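The White Table
Posted 30 Aug 2025

We bought this table in June from Kanesico, a secondhand office furniture place on the Jekgate road. It replaced two smaller desks that never lined up. The top is matte white with a few tiny marks and specks in it, and I have stopped trying to get them out. 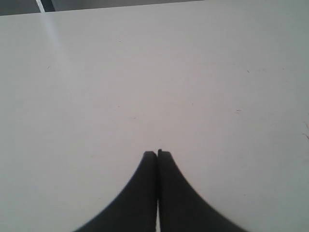
The desks went to a neighbor. I kept one of the drawers for pencils and tape. A white top shows everything, so the rule here is paper down first, then color. The rule is not always followed.

Mid-project: a sheet of white paper laid flat, a small red block on it, and a tray with rounded corners next to it for odds and ends. The streaks to the left of the paper are red and bluish gray.
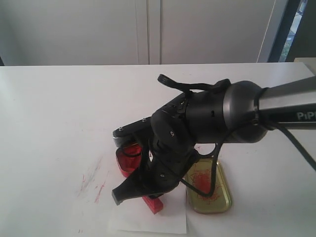
For marks like those I start with a damp cloth and a little dish soap. If that fails I use baking soda — just a pinch — and wipe again. I don't use scouring pads on it. The Nanska spray I tried in June left a film and I gave the bottle away.

The surface is smooth and plain from close up, and it goes a little grayer toward the right. 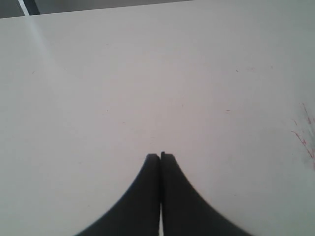

Next on the list is a better lamp. I have my eye on a clamp-on one from Mösli, but the edge of the table may be too thick for the clamp. I'll measure it before I order. More pictures when the shelves go up.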